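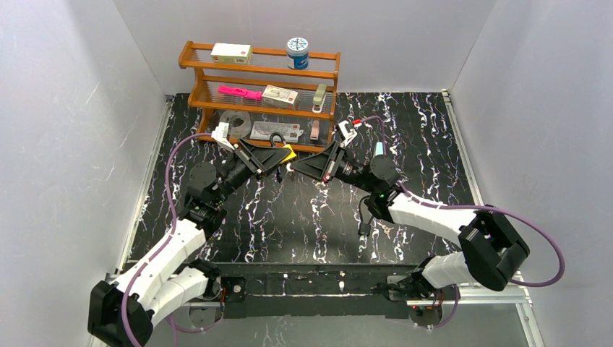
Skasturano Open Day, Bastham: Will Any of This Survive a Hot Skillet?

I have a kitchen to redo and a low opinion of showrooms, so when Skasturano mailed out cards for an open day at its countertop plant in Bastham, I figured I'd go and see where the stuff comes from. The card promised "the full journey from raw mineral to family heirloom." I have never met anyone who inherited a countertop, but I put it on the calendar anyway: Friday, September 6, 2024, doors at ten, free parking, light refreshments.

The parking was free, I'll give them that. It was also a field on the far side of the access road, and the shuttle that was meant to run from it had not been told which gate to use. Most of us walked. By the time I got to reception I had gravel in one shoe and had already heard two separate couples arguing about islands.

Getting in

You sign a waiver, you get a hard hat, safety glasses, a pair of foam earplugs and a lanyard. Groups went out 18 at a time. Ours was led by Gilberto Villanueva, who has worked on the production side for years and was easily the best part of the day. He talks fast, he doesn't read off a card, and when he doesn't know something he says so. I wish I could say the same for the sales floor, but we'll get there.

Our first stop was the raw material store, a big cold shed with hoppers along one wall. Engineered stone, for those who haven't spent their evenings reading about it, is crushed mineral held together with resin and pigment. The brochure uses the word "natural" on nearly every page. I asked Gilberto how much of a finished slab was resin and he told me it depended on the line and that I'd want the technical sheet. Fair answer. I asked for the technical sheet at reception afterward and was handed a second copy of the brochure.

The press hall

This is what people came for, and it is impressive in the way that any very large, very loud machine is. The mix goes into a tray, the tray goes under the press, the air is pulled out, the whole floor hums through your boots, and then the slab moves on to the oven. We stood behind a yellow line and watched it happen three times. It looked the same each time, which I suppose is what you want from a press.

What I had hoped to see was the veining. I have always been suspicious of veining. In a quarried slab it goes wherever it goes, and in a manufactured one somebody has to decide. Gilberto explained that on the cheaper lines the veins sit mostly near the top surface, and on the more expensive ones they run all the way through, so that the edge of the counter matches the face. Nothing in the showroom tells you which is which. You have to go around the side, crouch down, and look at the edge like you're checking a horse's teeth. I did this for the rest of the day and recommend it to anyone shopping at any store.

The veining step itself was behind a screen. "Proprietary," said the sign. A woman in my group, Bernadette Ambrose, had driven in from Clokville with a sample tile in her purse that didn't match the slab delivered to her house last month, and she very much wanted to see behind that screen. She did not get to.

Polishing and inspection

The polishing line is wet and noisy and you can't hear a word. I wrote down "like a car wash for tables" and stand by it.

Inspection was more interesting. Each slab is tipped up under hard white light and a person walks along it looking for chips, blotches and pinholes. I asked what share get rejected. Gilberto said he wasn't allowed to give out that number. I asked where the rejects go, and he said some are cut down for smaller pieces like vanity tops and some are crushed. I'd guess a fair few end up in the outlet corner of the showroom with a sticker that says "character slab," but that's my guess and not his.

Dust came up, as it should. Cutting this material dry is bad for the lungs of the people who do it, and anybody shopping for it ought to know that. On the plant floor all the cutting we saw was done under water, and the staff had masks. Good. My question was about the independent shops that cut the slabs to fit after they leave the gate, because that's where your sink hole gets made. The reply was that Skasturano "partners with responsible fabricators." I asked if there was a list. There wasn't one that could be taken away.

If you buy one of these tops, from them or from anybody, ask the shop that cuts it how it cuts it. Ask to see the saw. A decent shop won't mind.

The showroom

After the hard hats went back in the bin, we were let into the showroom, and the tone changed. Music, lemon water, small cookies on slate. The new collection is called Darko, and it is dark. There is a charcoal, a darker charcoal, a brown I would call charcoal, and the one they're clearly betting on, black with white marble-like veining.

Now, I understand the appeal. Black with white veins looks wonderful under a spotlight, at night, in a kitchen where no one has ever made toast. I've lived with a black counter. It was in a rental, and I spent two years wiping it. Flour shows. Salt shows. Dried water shows, and if your water is hard, as ours is, you get a pale ring under every glass that goes down wet. The white veins help a little, because the eye reads a smear as part of the pattern, at least until the sun comes around. The sales rep, Fatima Anozie, said the Darko finish was "engineered for real life." I asked if I could put a wet glass down on it and leave it there while we talked. She was a good sport about it and said yes. The ring wiped off with a dry cloth and left a faint haze that took a second go with a damp one. She called that a pass. I'd call it two wipes.

There is also the matter of the matte version. Matte black hides water and shows fingers. Polished black hides fingers and shows water. Nobody on the floor disputed this, but the little cards on the stands describe both of them as "low maintenance."

The heat question

I went in with one real question, and it was heat. The resin is the weak point. Stone doesn't mind a hot pan and resin does. So what happens if I take a cast iron skillet off the burner and set it down?

I asked this of four different people and here is what I got.

Gilberto, on the floor: use a trivet, always, no matter what anyone tells you.

Fatima, in the showroom: the surface is heat resistant. Heat resistant to what? To everyday cooking temperatures. Is a skillet everyday? She'd suggest a trivet.

A young man at the warranty desk: damage from heat isn't covered.

Chidubem Okafor, introduced as head of product, who took questions at the end: the company is very excited about where the resin is going.

Put those together and you have your answer, and it's the first one. I have no complaint about needing a trivet. I own trivets. I do object to a big vinyl banner over the entrance that shows a steaming pot sitting right on the slab. I pointed this out to Mr. Okafor, who said the steam was added later.

Price

No prices on the stands. You get a price by giving your name, your phone number and a sketch of your kitchen, and I gave them the sketch. Installed prices vary with the edge profile, the cutouts, the number of seams and how far you are from a fabricator, so I see why a single figure would be misleading. I also see why a store would rather have my phone number first.

What they did offer was an open day discount of $100 off, good through the end of the month, with a minimum order that would need a second kitchen to reach in my case. Bernadette did the math on the back of her brochure and laughed out loud.

What I liked

I don't want to be all vinegar. The plant was clean, the people who make the slabs seemed proud of them, and the earplugs worked. The remnant bin out back was a nice surprise – offcuts priced by the piece, pay at the desk – and I came home with a gray one that now sits next to the stove as a place to put hot pans, on a trivet. There was a short talk by Wing-sze Lam on sealing and cleaning that was worth the drive by itself. Her advice was dish soap, warm water, a soft cloth, and no bleach ever, and she had a shelf of spray bottles from the supermarket that she went through one after another, explaining what each would do to a polished surface over time. She didn't push the company's own cleaner until someone asked, and then she said it was fine but soap was cheaper. I hope she keeps her job.

If you're going

They plan to run it again next year. Wear closed shoes or they'll turn you away at the desk, as happened to a man in sandals ahead of me. Eat first. Book the earliest group, since by the afternoon the guides are hoarse and the cookies are gone. Bring a piece of your cabinet door if you have one, and carry it over to the window before you hold it against anything, because the showroom lighting flatters every surface in there. Crouch down and check the edges. And ask for the technical sheet before you take the tour, in writing if you can. I emailed for mine the next morning and so far I have a third brochure.

As for our kitchen, we haven't decided. My husband likes the black. I've told him he can have it if he does the wiping, and he has gone back to looking at butcher block.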